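Dandovport War Memorial Association
Minutes of the October meeting
Held in the side room of Niven Hall, Thursday, 7:00 p.m.

Present: Kirsty Sutherland (chair), Iona Menzies (secretary), Agnes Laing, Aurelio Urquijo, Skye Lindsay, and members as signed in the book.
Apologies: received from the Movholm branch, whose minibus was in the shop.

1. Minutes of the last meeting
The September minutes were read. Agnes Laing asked that item 4 be corrected to show that the spring cleaning of the memorial covered the north and east faces only. With that change they were approved. Moved by Mr. Urquijo, seconded by Ms. Lindsay.

2. Matters arising
The chair has written to the county about the missing storm drain cover on Harbor Street, next to where the band forms up. No reply yet. Ms. Menzies will call the roads office on her lunch break.

The broken flagpole rope has been replaced. The old brass clips were kept and are in the supply closet at the hall.
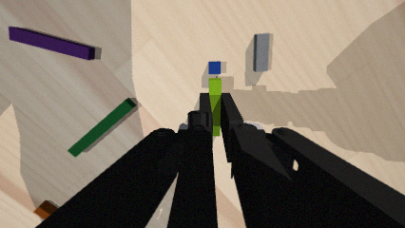

Mr. Urquijo reported that the lettering on the west face is now hard to read in several places, mainly in the 1917 names. He had spoken with Zostico, the stone firm that did the library steps. They would sooner look at it in dry weather and will not price it from a description. Agreed to invite them in the spring, and to ask at the same time about the crack in the lower step.

3. Order of service
The order of service was gone through line by line. It stays as last year with these changes:

The parade will form up on Harbor Street at 10:15 a.m. and step off at 10:35. Last year it reached the memorial late and the silence had to wait for the tail of the column.

The roll of names will be read by two readers in place of one. Skye Lindsay will read A through L, and a student from the high school will read the rest. Ms. Lindsay asked that the readers be given the list early, with the hard names spelled out by sound.

The second hymn is cut to 3 verses.

There was some discussion on whether the wreath for the merchant sailors should be laid before or after the wreath for the town. Mrs. Laing said it had always come after. A member at the back said that when her father carried it, it came before. The chair ruled that it would come after this year and that the older programs would be checked. Mrs. Laing has a box of them at home.
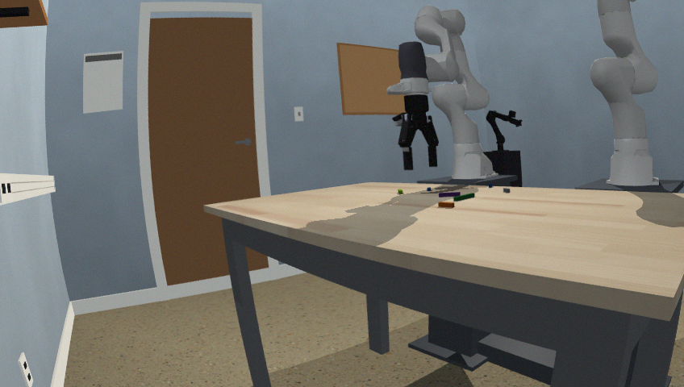 4. Wreaths and poppies
Ms. Menzies has ordered 9 wreaths, one more than last year, the extra one being for the nurses' association. The cards will be handwritten as before. Groups bringing their own wreath are asked to tell the secretary so that they can be put in the laying order.

Poppy boxes have gone out to the shops on Main Street and to the ferry office. The bakery has asked for a second box. Mr. Urquijo will drop it off.

5. Music
The town band has confirmed. The bugler from last year has moved away. Mr. Urquijo has found a replacement through the Movholm branch, a retired Army musician, who will play Taps. She would like to try it at the memorial beforehand to hear how it carries over the traffic. Agreed.

The piper can come but has another service in the afternoon and must leave by noon.

6. Seating, road closure and first aid
The hall will lend 80 folding chairs. These are for veterans, families of those named on the memorial, and anyone who can't stand for long. The front two rows will be marked. Mrs. Laing asked that the rows be set farther back from the curb than last year - two wheelchairs had trouble getting past the end seats.

The police will close Harbor Street from the bank to the church between 10:00 and 11:45 a.m. The signs have to be collected from the town yard the day before.
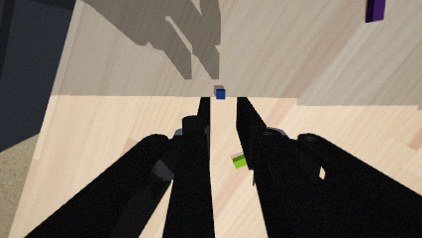
Ms. Lindsay said the first aid tent would be better on the church side, where there is shade and a level place for a stretcher. Agreed. She will tell the ambulance crew.

If it rains hard, the parade will be dropped and the service held in the hall, with only the wreath laying at the memorial. The chair will decide by 8:30 that morning and a notice will go on the hall door and the town web page.

7. Reception
Coffee and soup in Niven Hall after the service. The kitchen is booked from 9:00 a.m. The church has offered its large urn. Last year the soup ran out, so the quantity will go up. Anyone willing to bake should give their name to Mrs. Laing.

8. Money
The balance was reported and accepted. The insurance for the day has been paid. A gift of $20 was received from a visitor who had found his great-uncle's name on the memorial, and the secretary has written to thank him.

9. Any other business
Mr. Urquijo asked whether the school visits to the memorial could start again. The chair will speak to the principal.

A member asked if the names of two men who died after the war, from wounds, could be added. The chair said this had come up before and that papers would be needed from the families. To go on the agenda for the next meeting.

Mrs. Laing asked for help moving the display boards down from the hall balcony. Ms. Lindsay and Mr. Urquijo will do it.

The meeting closed at 8:50 p.m. Next meeting in two weeks, same room, 7:00 p.m.

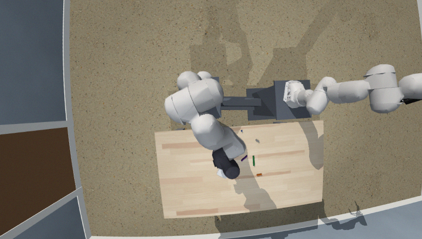

Minutes taken by Iona Menzies, Secretary

Corrections should reach the secretary before the next meeting. Paper copies are on the table inside the front door of the hall. Members who still have parade armbands from last year are asked to bring them back.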